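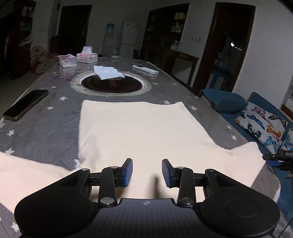

Chutima Phetsri

Figure 2. T-shirt blanc crème étalé à plat sur une table à manger ; plaque à fondue encastrée au milieu du plateau.

4.2. La table à manger comme surface de pliage

Dans la section précédente, nous avons traité les surfaces que les habitants désignent eux-mêmes comme destinées au linge : la planche à repasser, le dessus de la machine, parfois le lit. Il reste à examiner la table à manger, que les habitants ne citent presque jamais pendant l'entretien et qui revient pourtant avec insistance dans les carnets. Sur les 859 épisodes de pliage notés dans le corpus Drendwood, elle est la surface la plus fréquente après le lit, et elle passe devant celui-ci dans les logements de la résidence Saithong, où les chambres sont petites et où l'on ne peut pas toujours tourner autour du matelas.

Nous entendons par « épisode » la période qui va du moment où la première pièce de linge est posée jusqu'au moment où la dernière quitte la surface. Un épisode dure en moyenne environ 30 minutes, mais cette moyenne cache une grande différence entre les foyers qui plient en une seule fois et ceux qui laissent le linge attendre entre deux repas. Pour ces derniers, nous avons gardé la durée totale, interruptions comprises, ce qui est discutable (voir la section 6).

Le T-shirt est la pièce qui permet le mieux d'observer l'usage de la surface. Une serviette se plie en l'air, une chaussette dans la main, tandis que le T-shirt demande, chez la plupart de nos participants, un étalement complet. Celui de la figure 2 occupe une bonne partie de la largeur utile : le corps forme un rectangle large, l'ourlet est dirigé vers le fond de la table, et la manche droite se relève légèrement au-dessus du plateau. Les plis restants se concentrent près des manches. Nous avons retrouvé cette répartition dans beaucoup de nos relevés. Le bas du vêtement se lisse facilement d'un seul geste de la paume, alors que l'épaule et la manche, à cause de la couture, gardent une tension que le lissage déplace sans la supprimer.

L'orientation du vêtement n'est pas indifférente. Avec l'encolure du côté du corps, la personne qui plie travaille d'abord les manches, qui sont à portée de main, puis elle doit aller chercher l'ourlet plus loin pour le ramener vers elle. Avec l'encolure au loin, l'ordre des gestes est le même mais l'effort se place au début. Les participants interrogés sur ce point répondent en général qu'ils n'ont pas de préférence. Leurs carnets montrent au contraire une grande régularité : chacun garde son orientation d'une semaine à l'autre, même quand il change de côté de la table. Borghild Fjeld avait déjà proposé, dans nos discussions de travail, de parler d'une « orientation apprise », transmise par la personne auprès de qui on a plié enfant. Nos données ne suffisent pas pour confirmer cette hypothèse, et nous la mentionnons seulement parce qu'elle a guidé le deuxième entretien.

La table à manger pose cependant un problème que le lit ne pose pas : elle porte déjà autre chose. Dans le cas de la figure 2, une plaque ronde pour la fondue, à surface de verre noir et à bord métallique clair, est encastrée au milieu du plateau. Elle fait partie du meuble et ne peut pas être rangée avant le pliage. La longueur de la table est donc divisée par la plaque en 2 zones, et le vêtement est étalé dans une seule. Sur le bord arrière de la plaque se trouve une serviette blanche froissée, ou un linge. Ce type de voisinage entre le propre et le repas est très commun dans nos foyers. Une participante de Saithong le formule ainsi : « Je ne débarrasse pas tout, je débarrasse la place du T-shirt. » L'expression nous paraît juste, et nous avons repris « place du T-shirt » comme terme de codage pour désigner la portion minimale de surface qu'un habitant libère avant de commencer.

Il faut aussi considérer le revêtement. La table de la figure 2 est couverte d'une nappe ou d'une protection grise, semée de petites étoiles blanches, d'aspect brillant, sur laquelle on distingue quelques traces. Dans les entretiens, les revêtements brillants reçoivent deux jugements opposés. Certains habitants les apprécient parce qu'un coup d'éponge suffit avant de poser le linge. D'autres se plaignent que le coton y glisse lorsqu'on rabat la première manche et que tout le vêtement tourne de quelques degrés. Periklis Tzanetos, qui a conduit les entretiens du soir, a observé que ces derniers posent souvent l'avant-bras sur le tissu pendant le rabat, geste qu'ils n'avaient pas mentionné dans leur description orale et que nous aurions manqué avec le seul questionnaire.

Le motif du revêtement, enfin, peut servir de repère. Quelques participants alignent l'ourlet sur les carreaux de leur nappe ou sur une rayure. Un semis régulier d'étoiles n'offre pas de ligne aussi nette, et chez les foyers qui possèdent une nappe à motifs dispersés nous avons plutôt relevé un alignement sur le bord de la table. Il s'agit d'une tendance, observée sur un petit nombre de foyers, que nous ne voulons pas généraliser.

Ces observations nous conduisent à modifier la grille présentée à la section 3. La catégorie « surface disponible » y était définie par les dimensions du meuble. Nous la remplaçons par la surface dégagée au début de l'épisode, mesurée entre l'obstacle fixe le plus proche et le bord où se tient la personne. Les épisodes déjà codés selon l'ancienne définition ont été repris par Ntombi Mofokeng et par l'auteure, séparément, puis comparés. Les désaccords concernaient surtout les objets mous, torchons et serviettes, que l'une de nous comptait comme obstacles et que l'autre considérait comme déplaçables. Nous avons décidé de les coder à part.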